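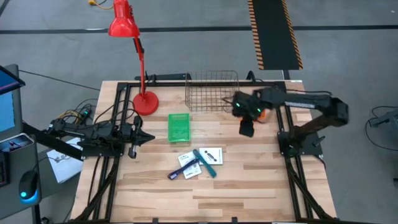 Section 4. Setting up a station for open day

4 min read

For whoever is on the Flaltby stations on 28th December. Read all of it before you power anything. Doors open at 2, so be done well before.

4.1 Before power

1. E-stop pressed in. Check it yourself, don't ask.
2. Walk the cables. Anything across the visitor side gets moved or taped.
3. Clamp bolts on both arm bases, hand tight then a quarter turn.
4. Lamp on, shade down toward the work. Overhead lights alone give bad shadows.
5. Visitor line goes 70 inches from the table. Tape is in the Hanrahan drawer.

CAUTION: Arms drop a little when the brakes let go. Hands off the table until the light is steady.

4.2 Laying out the sorting demo

1. Tip the chargers and cables out in front of the baskets. One heap, not rows. Visitors like a mess.
2. Keep plugs clear of the table edge.
3. Long cables in loose loops. Tight coils snag on the fingers.
4. Load job 1548. Speed at 300, no higher with people in the room.
5. Run it once with noone near, then once with Treasa Coughlan watching from the visitor side. 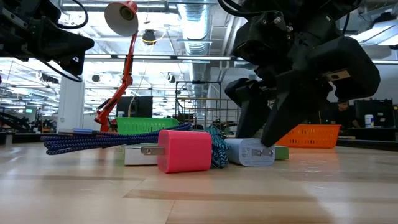

Fig. 4-2. Sorting demo, chargers and cables in front of the green and orange baskets.

Note: if an arm stops over the heap, don't pull the part out. Pause, jog up, then clear by hand.

Note: kids will ask to drive it. Teresa Cronin has the practice pendant, send them to her.

4.3 Finger check

Do this between groups, takes a minute.

1. Pause the job. Wait for both arms to stop.
2. Open the fingers all the way from the pendant.
3. Look at the wrist view on the monitor. Both tips should show, same height, clear gap.
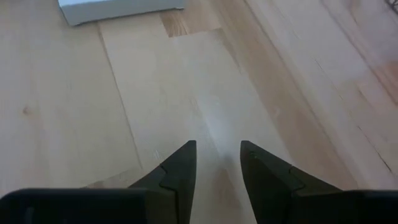 4. Close slowly on nothing. Tips should meet. If one leads, re-zero and try agian.
5. Still off? Swap the pair. Spares are in the Rodari case, screws in the lid.
6. Resume at low speed, first pick only, then back to normal.

CAUTION: Never check the gap with your fingers. Use the pendant.

4.4 Shutting down

1. Let the last pick finish.
2. Park both arms, e-stop in, then power off at the strip.
3. Parts back in the baskets.
4. Write any stops in the log. Time and job number is enough. Declan Madigan picks the log up when the doors close.

Open day in February uses the same layout, so leave the tape down.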